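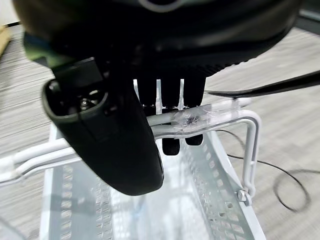

Consejos para comprar un brazo con mano para el taller (y no arruinarse con los accesorios)

Actualizado el June 15, 2023

Un brazo robótico se compra como se compra un perro grande: mirando al perro y olvidando el pienso, el veterinario y el sofá. En Giritz, que es el nombre pomposo que le pusimos a un taller de dos habitaciones y un pasillo, hemos pasado por el proceso entero, y de ahí salen estos consejos. Valen para quien quiera automatizar algo en casa, en el garaje o en un taller pequeño. Quien tenga departamento de compras ya tendrá otros problemas.

Antes de pedir presupuestos

Escriba en un papel la tarea. Una sola. «Que ayude en el taller» no es una tarea, es un deseo de cumpleaños. «Que coja la bandeja por el asa y la deje en la estantería de abajo» sí lo es, y además permite saber qué fuerza hace falta, qué recorrido y qué clase de mano.

Mida el objeto más incómodo, y deje el bonito para otro día. Los vendedores hacen las demostraciones con cubos de espuma, que se dejan agarrar por cualquiera. Llévese a la demostración lo que de verdad va a manejar: un asa de alambre, una bolsa arrugada, un bote con la tapa pegajosa. Si el comercial pone cara de dolor, ya tiene usted la mitad de la información que necesitaba.

Pregunte por la carga con la mano puesta. La cifra del folleto suele ser la del brazo desnudo, y una mano de varios dedos pesa lo suyo. A nosotros nos ofrecieron el modelo Mahrous con una carga espléndida que, descontada la mano, daba para levantar un bocadillo.

Pinza o dedos

Para piezas iguales y rígidas, una pinza de dos puntas sobra. Cuesta menos, se entiende a la primera y cuando se rompe se sabe qué se ha roto.

Los dedos separados empiezan a compensar con asas y alambres, donde conviene que unos pasen por detrás y otro cierre por delante. También compensan si la lista de objetos cambia cada mes. A cambio hay más juntas, más tornillos y más horas de ajuste, que nadie regala.

Mire las yemas. Son consumibles, aunque el catálogo las fotografíe como si fueran joyas. Pida el precio del juego de recambio por escrito antes de firmar, y pregunte si se cambian con una llave normal o con una herramienta especial que, casualmente, también venden.

En superficies blancas y lisas, como el alambre plastificado, el negro de algunas gomas puede dejar marca. Pruebe en una zona discreta, igual que haría con un quitamanchas.

El presupuesto que no sale en el presupuesto

Nuestra primera hoja de cálculo tenía 2 líneas: brazo y mano. La versión definitiva acabó con 16. Lo que faltaba era, más o menos en orden de disgusto:

Sujeción. Un brazo mal anclado baila. Una placa atornillada a una mesa pesada es la solución fea y buena.

Cables. Siempre llegan cortos o larguísimos. Los largos acaban serpenteando por el suelo hasta que alguien los pisa. Compre canaleta y velcro el mismo día que compre el brazo.

Objetos de prueba. Van a sufrir. Tenga bandejas, cestas y asas baratas en reserva, y no ensaye con la vajilla de la boda.

Parada de emergencia, con un botón que se alcance desde donde uno se pone de verdad, que no es donde dice el plano.

Tiempo propio. Póngale precio aunque le dé vergüenza ajena. Si no aparece en la hoja, el aparato parecerá baratísimo hasta el primer fin de semana perdido.

En nuestro caso, todos esos extras sumaron 1175 euros, casi todos en paquetes pequeños y con gastos de envío aparte. Nos habría dolido menos de una sola vez.

Trucos para preparar los objetos

Una bandeja perforada con un asa de alambre es un buen objeto de entrenamiento: pesa poco, se ve bien y castiga cualquier imprecisión. Si el asa está hecha de dos varillas paralelas, únalas con cinta transparente en el tramo de agarre. Dos varillas sueltas se separan en cuanto un dedo se mete entre ellas, y entonces el robot agarra una y la otra se queda de espectadora.

La cinta transparente coge burbujas, arrugas y motas oscuras con una facilidad admirable. No pasa nada mientras siga sujetando. Cuando empiece a despegarse por un borde, quítela entera, limpie con un trapo y un poco de alcohol y ponga otra. Las capas sobre capas engordan el asa y obligan a reajustar el cierre.

Apriete las tuercas que unen las patas del asa con el borde de la bandeja antes de cada tanda. Un asa floja cambia de sitio un poco cada vez, y se puede perder una tarde entera culpando al programa.

Si trabaja en el suelo, la moqueta tiene sus ventajas: amortigua las caídas y apenas hace ruido. También permite que la bandeja se desplace a su antojo. Marque las esquinas con cinta de color para devolverla a su sitio. Y recoja los trozos de madera y demás restos, que tienen un talento especial para colocarse debajo de lo que debía estar plano.

Con objetos claros, ojo con la luz. Un blanco muy iluminado pierde los bordes en la cámara. Una lámpara menos suele salir mejor que una cámara más cara, y la lámpara menos es gratis.

Comprar, alquilar o esperar

Alquile primero si puede. Un mes con la máquina en casa enseña más que todas las hojas técnicas. Nosotros alquilamos por medio de Fuvutitz, devolvimos el primer brazo sin lágrimas y compramos otro distinto – más lento, más feo y con manual en un idioma que entendíamos.

De segunda mano, pida ver el equipo en movimiento y con la mano montada. Acerque la oreja a las juntas. Compruebe que los tornillos de los dedos conservan la cabeza en buen estado: un tornillo redondeado indica que por allí pasó alguien con prisa.

Desconfíe de las ofertas de diciembre. Los vendedores cierran el año, usted tiene ganas de regalarse algo y el servicio técnico está de vacaciones. La combinación es mala.

Pregunte qué pasa con el programa si la empresa desaparece. Con el controlador Zallska la respuesta fue un silencio largo y un folleto. Pedimos una copia de instalación que funcionara sin conexión y la guardamos en dos sitios.

Mantenimiento de andar por casa

Pase un paño seco por los dedos al terminar. Los huecos del cuerpo de la mano acumulan pelusa, sobre todo si hay moqueta cerca; un pincel blando llega donde el paño no.

Guarde los tornillos de repuesto en un bote con etiqueta. El bote sin etiqueta ya lo tenemos todos, y dentro hay de todo menos lo que se busca.

Apunte en una libreta cada cambio de yemas, con la fecha y la tarea. A los seis meses sabrá cuánto le cuesta de verdad mover una bandeja. Quizá prefiera no enterarse, pero la libreta vale dos euros.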